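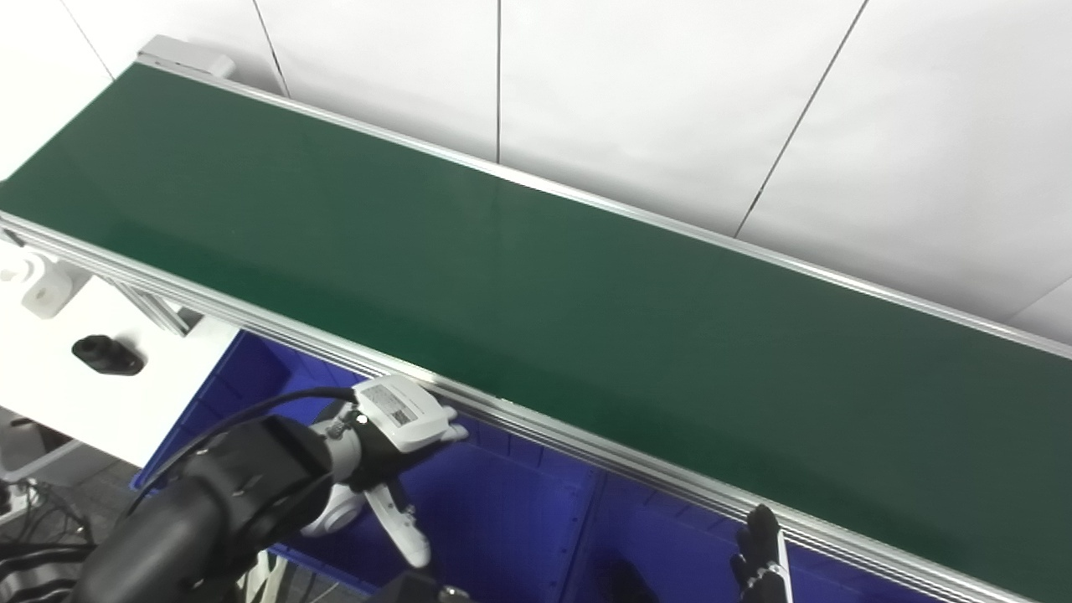 Conveyor belt with a green surface and aluminum side rails.

Beda Asks Hotel Price Sites to Show the Whole Bill First

WIRLOW, December — Beda, a travelers' group based in Wirlow, today released its check of 2991 hotel listings on price comparison pages. The group wanted to know how often the "lowest price" at the top of a page was the price a guest would pay at checkout. Not often, it found.

Beda's staff looked up one-night stays in Wirlow, Montoya and Latdale, then followed each offer through to the final payment screen. In 1000 of the listings, the total at checkout was more than 20 percent above the first price shown. Resort fees, parking that could not be declined and "service" charges made up most of the gap.

"We keep hearing that these pages help people shop around," said Dalibor Brabec, director of Beda. "Maybe they do. But when six sites show the same rate for the same room and every one of them leaves out the same fee, I don't know what I'm supposed to be comparing."

The group also has doubts about countdown clocks and "only two rooms left" messages. Staff went back to 21 hotels the morning after seeing such a warning. All 21 still had rooms for the same night, most at the same rate.

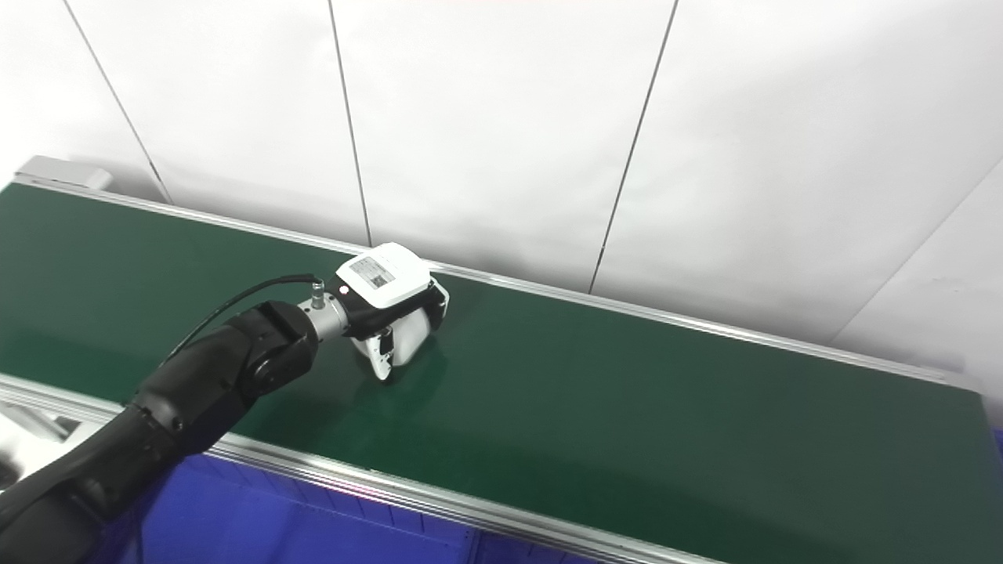
A black robotic arm with a white and black gripper over the conveyor belt.

Several booking companies have promised clearer pricing in the new year. Beda welcomes the promises and will wait to see the pages. Similar pledges were made before the last summer season, and the fee line in many Latdale listings stayed where it was, behind a small link under the total.

Beda is asking sites to put every required charge in the first price a shopper sees, and to drop room-shortage warnings they can't back up. Until then, it suggests calling the hotel's front desk and asking for the full cost of the stay — taxes, parking and all — before entering a card number.

The full results, with a table for each town, are available free from Beda's Wirlow office. The group plans to repeat the check in the spring.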